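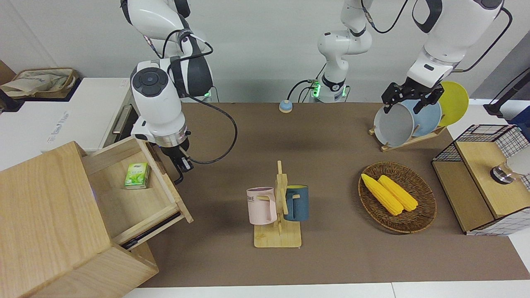
June, afternoon. Right gripper over the drawer, left gripper on the gray dish in the rack.

Work today was on the two-arm scheduling in Tusto, and on the label problem from Skerkix which I left open in my last entry. Planner is Gustport, the branch with the shared clock. I did not touch the calibration.

First the scheduling. Until now Tusto gave the whole table to one arm and the other arm had to wait until the lock was released. This is safe but slow. The new version divides the table into zones, and each arm asks for a lock on a zone before it enters. Drawer zone is on the side of the right arm, rack zone is on the side of the left arm, and the mug tree is in the middle zone, which both arms can ask for. The corn tray belongs to no zone at the moment. It is only an obstacle.

With the mock controller the locks behave well. With the real controller I saw a delay between the moment when the left arm reports "grasp closed" and the moment when Tusto believes it. I was looking for it in the network for too long. The cause was in my own code: the grasp message was put in the same queue as the joint states, and the queue is emptied in order. When I stopped the run there were 2784 messages waiting in it. I moved the gripper events to their own queue and now Tusto reads them in the next cycle.

To remember: the old queue has still a parameter for maximum length in the config file, and it is ignored. I should remove it or make it work. Now it only makes people believe something false.

Second, the labels. Skerkix calls the gray dish in the rack "bowl" in one moment and "plate" in the next. Each label has its own grasp template, so when the label changes Gustport throws away the path and makes a new one. In the log one can see it very clearly, the goal pose jumps between two values and the arm goes nowhere useful. The pale blue one and the yellow one behind it keep the label "plate" all the time. They are behind the gray one, so I had expected more trouble from them, but no.

I tried 3 things:

Higher confidence threshold. The label changes less often, but then there are moments with no label at all, and Tusto treats a missing object as a removed object. Worse than before.

Majority over the last 24 detections. Works when the dish stays in the rack. When the gripper tilts the dish, the label changes slowly from one to the other and the path is replaced late, after the fingers have closed. I do not like this.

Freeze the label at the moment when the zone lock is given. Simple, and I think it is correct in principle — the arm that owns the zone should not have its goal changed by the detector. The pose is still updated, only the class is frozen. I keep this one.

With frozen labels and the separate queue I ran the overlapping plan, where the right arm goes to its side while the left arm holds the rim of the dish. The arms did not ask for the same zone in this plan, so it says nothing about the middle one.

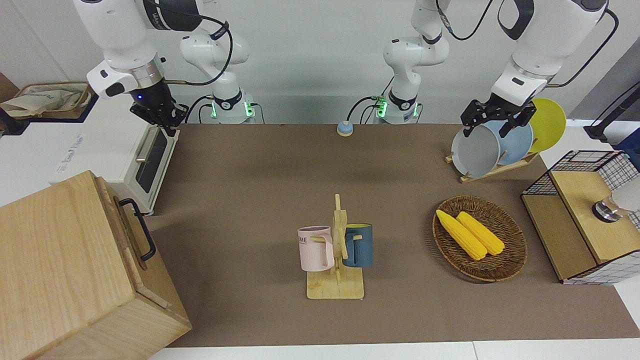

Định Hà asked why the class has to be frozen at all, and if it would be cleaner to have one rim grasp for everything that stands in the rack, so that the planner never needs to know if it is a bowl or a plate. My answer was that the place step needs the class, for the height above the table. Then the reply was that only the place step should ask for it, and the grasp should not. I think this is right. It would mean to split the template file in two parts, and Pesonen reads the same file for its replay, so the replay must be changed too.

Not done today: the mug tree in the middle zone. If both arms ask for it in the same cycle, the lock goes to the one which comes first in the dictionary, and that is the left one always. I would like a priority from the task instead.

Run 3340 is the one to open in Pesonen if somebody wants to see the label jumping. It was recorded before the freeze, with the old queue. The config is saved next to it.

Next: split the templates on a new branch, leave the freeze in place until the replay works, then take it out and compare the logs.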